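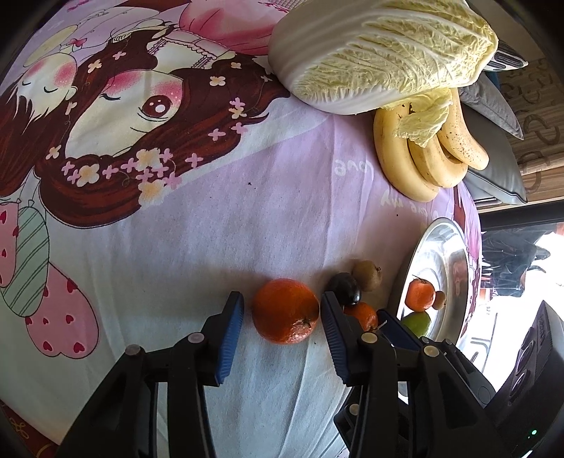
Fruit run on the bed, hand-held gripper. Orange between the pads.

10/7/20

Started on the fruit task at 8. Same gripper as Monday, blue pads, left one re-glued. The bed is still the work surface. It is a bad surface for this and I want to keep it for at least one more session, as the policy trained on the bench data falls apart on anything soft.

Task as written: pick the round fruit off the sheet, put it on the metal plate, leave the bananas and the cabbage alone. One object per demonstration. Hand returns to the start pose before the recorder stops.

Notes on grasping.

Orange: needs the fingers opened nearly all the way. If I come down vertically the pads touch the sheet first and pick up a fold of cloth along with the peel. Tilting the wrist 10 degrees or so toward me fixes it. I did the first 19 straight down before I noticed, and those are marked for removal.

Plum: slips. The skin is smooth and the ribs on the pads only help if the squeeze is centered. Slow close, pause, lift.

Kiwi: easiest of the lot. Fuzz gives good friction.

Mandarin: fine on its own. When it sits up against the plum the right finger has nowhere to go, and I end up nudging the plum aside with the fingertip before the grasp. Asked Dale whether a nudge should count as part of the demonstration or be a separate label. He says leave it in, the robot will have to do it too. Hildegard Dreßler disagrees and wants clean grasps for the first round. I am recording both and writing down which is which, so they can settle it without me.

The plate is a nuisance. It tips when the fruit goes down near the rim, and the shiny metal upsets the tracking. Lost position twice over the plate, both times in the late morning with the sun coming in. Tracking recovered after I swept the gripper slowly across the printed sheet, where there is plenty for it to hold on to. Half a curtain would probably do. To try tomorrow.

Recorded 231 demonstrations by 5, before removals. Total for Undum is now 674. The target is 3000 by February. At today's rate that is reachable, but today was one room and one sheet, and Hildegard wants the rooms to vary. Each new room costs me most of a morning in mapping.

Remote control comparison: did a short session on the Cernell arm after lunch, same fruit, bench top. It took me four times as long per pick. I overshoot on depth every time, and with no feel for the squeeze I close too hard. The joint data from it is cleaner, of course. Dale still wants a small set from the arm to check the hand-held data against. I said I would do it if somebody fixes the lag on the left stick.

Wrist sore again. The trigger spring is stiffer than it needs to be. Wrote to Flurano about a softer one, no answer yet.

Tomorrow: curtain, then repeat the orange picks with the tilt. Buy plums. Charge both batteries tonight.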